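Rulgate Mending and Alterations: your questions

Hello! I take in mending, hems and small alterations at my shop in Rulgate, and I get asked the same handful of things most weeks, so I've put them all in one place.

How long will my mending take?
Usually a week, a bit more if it's a zip (I order those in from a shop in Fusley and they come when they come). August is always mad with school uniform, so please get in early if you can!

Do I need to wash things first?
Yes please. A clean shirt is so much nicer to work on, and washing gets any shrinking over with before I touch the hem.

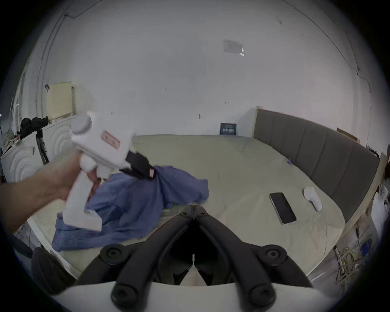 You don't have to iron it, though. I press everything myself before I pin it, and I'd be doing it again anyway.

Can you fix a worn collar?
Very often, yes. I unpick it, flip it over and sew it back on, so the tired side is hidden underneath. It doesn't work on every shirt, so bring it in and let me have a look.

What about jeans?
Love them. Knees, pockets, inside legs, the lot. If the cloth has gone really thin I'll put a patch behind it and stitch back and forth over the top. You'll see the stitching up close, but I think it looks rather good.

Do you do curtains and bedding?
I do, up to a point:
- Single and double duvet covers, including new poppers
- Curtains up to 54 inches wide, unlined only
- Sheets turned sides to middle, like my gran used to do
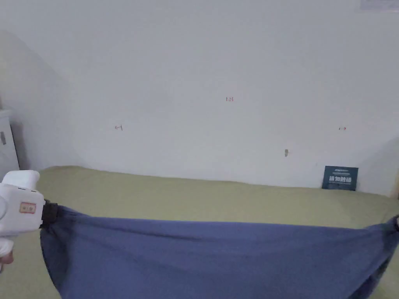

Where do I drop things off?
Ring the bell at 53 Ziltell Road. If I'm out, leave your bag in the porch box with your name and number pinned on, plus a note saying what wants doing. I can't always guess!

Page last updated Jul 8, 2021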